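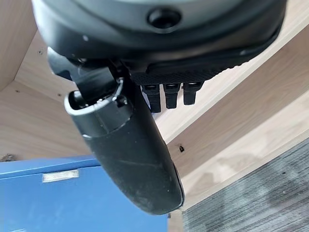
The first quote for the hand came in at more than the arm. Adaeze Nnaji read it twice, then put it in a folder with the others and went back to the spreadsheet.

Nnaji plans equipment for Wavdale, a company that packs and ships replacement parts for kitchen appliances. Its building in Nevmont has 409 storage bins that are picked by hand. Most hold small things: knobs, hinges, gaskets, screws in bags. Her job for the past year has been to work out whether a robot could pick from some of those bins, what it would cost, and when the money would have to be spent.

Magazines and trade shows tend to talk about the robot as a single purchase. Nnaji's budget has it as one line among many, and not the largest. The arm is the part with the most predictable price. Arms of similar reach and payload cost similar amounts, they last a long time, and there is a resale market for them. The hand is where the quotes spread out.

A plain two-finger gripper is cheap and strong, and it will handle boxes of one size all day. A suction cup is cheaper still. Neither did well on Wavdale's parts. Suction would not hold a mesh filter. The two-finger gripper picked up knobs without trouble but pushed bagged screws around the bottom of the bin. That left hands with several fingers and a thumb, which cost a good deal more and have many more parts that can go wrong.

"People ask me what the hand costs and I ask them over how long," Nnaji says. "The purchase price is the first payment."

Her plan covers 4 years. In that period she has budgeted for one spare hand, bought at the same time as the first, and for grip pads as a consumable, the way the company already budgets for tape and blades. The pads on the inside of the fingers and palm do the holding, and they wear. One supplier, Flullance, sells them as a set. Another would only replace them at its own service center, with the hand away for as long as that took. Nnaji dropped the second supplier at that point, although its price was lower.

She also asks every supplier for the same short list of papers before talking about price: the spare parts list with part numbers, the service schedule, the warranty terms, and the mounting drawing. The warranty terms are worth reading slowly. Two of the ones she received covered the motors but left out the outer covers and the finger joints. In a job that involves reaching into wooden bins and past the corners of boxes, those are the parts that get knocked.

Testing was the next cost, and the one she says she got wrong in her first draft. She had allowed for a rented hand and a few days of an engineer's time. What she had left out was the staff time to set up each trial, put the parts back, write down the result and start again. A trial set for one type of part was fixed at 300 picks. With resets, some sets took most of a shift. The second draft of the budget had a separate line for this labor, and it came to more than the rental.

She would advise anyone doing the same to test with their own parts in their own containers. Supplier demonstrations are usually done with clean objects on an open table. Real shelving has seams, screw heads, low light at the back and edges that a thumb can catch on. A hand that is wide across the palm may have fingers that can do the job and still not fit through the opening. At Wavdale, this ruled out the upper row of bins altogether unless the shelving was rebuilt.

Rebuilding the shelving went into the plan as its own item. A local shop, Cuevas, quoted for wooden bins with a lower front edge and a deeper opening. The price was modest compared with anything that had a motor in it, and the change would help the people picking by hand as well. Nnaji moved it to the first phase. If the robot is never bought, the bins will still be used.

The wrist camera was a smaller decision. A camera mounted close to the hand can see into a bin that a fixed overhead camera cannot, but the hand itself fills a large part of its view. She budgeted for both kinds, along with brackets, cables and additional lighting. Cables are easy to underestimate. Those that run along a moving arm bend thousands of times and should be on the spares list.

Then there is everything around the machine. The plan has lines for floor marking, a safety assessment, a guard on two sides, electrical work, training for six people, and software support charged by the year. None of these appeared in the first quotes. Together they made up close to a third of the total.

The target she was given is simple. The cell has to handle 941 picks in a shift, with a person stepping in for the ones it misses. Her figures for the trial parts show that it can be done with knobs and hinges. With gaskets it is slower than a person, and she has left them out of the first phase – the plan says so on its front page.

The request goes to Wavdale's management in June. It asks for the bins, one arm, two hands and a year of support. The second cell is listed at the back with no date and no amount. Nnaji wants a full set of service bills from the first one before she puts a number there.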